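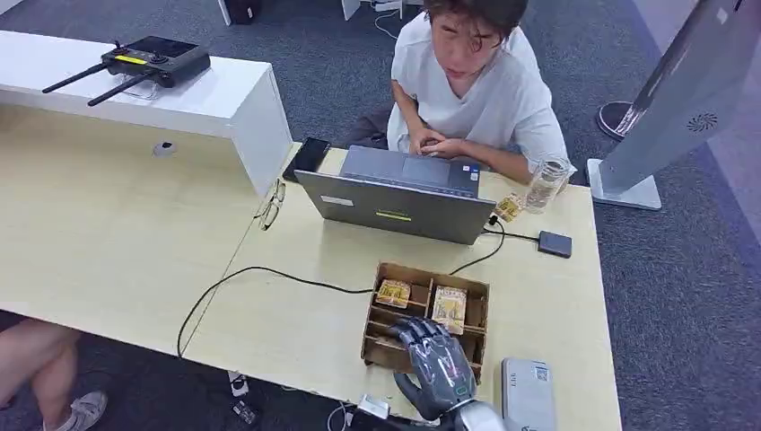
At the desk, with the laptop open.

Home | Fixtures | Notes | Contact
2 min read

Hillov will begin the second half of the season without Dede Abubakari. The club confirmed that the midfielder strained a hamstring in the closing stages of the match at Murkberg and will not be considered for selection before June. He has started 17 of the 20 league games played to date.

Ayane Maruyama is expected to take his place against Barrera. She is a more cautious passer, and the full backs will have less freedom to advance.
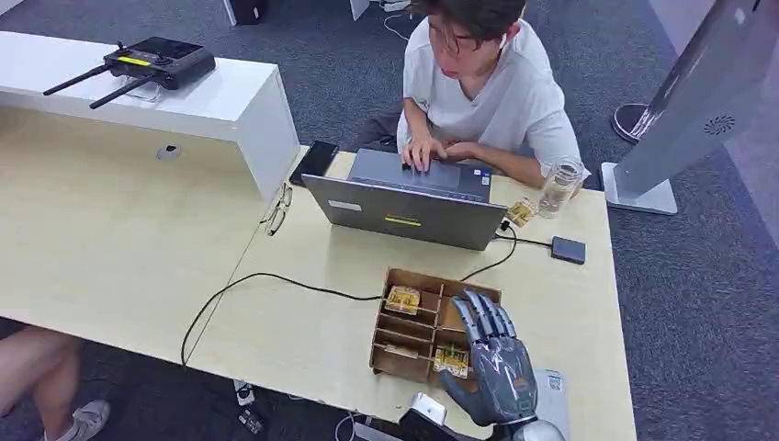

Page last changed: April 10, 2022

Attendance at the Murkberg match was given as 277, a respectable figure for a mixed league in its second year. Coach Hatsue Hamada has asked supporters to arrive early for Barrera, as the east gate remains closed. The lineup will be posted here once it has been received from the club.

Contact | © Kiyoshi Tsuchiya | Back to top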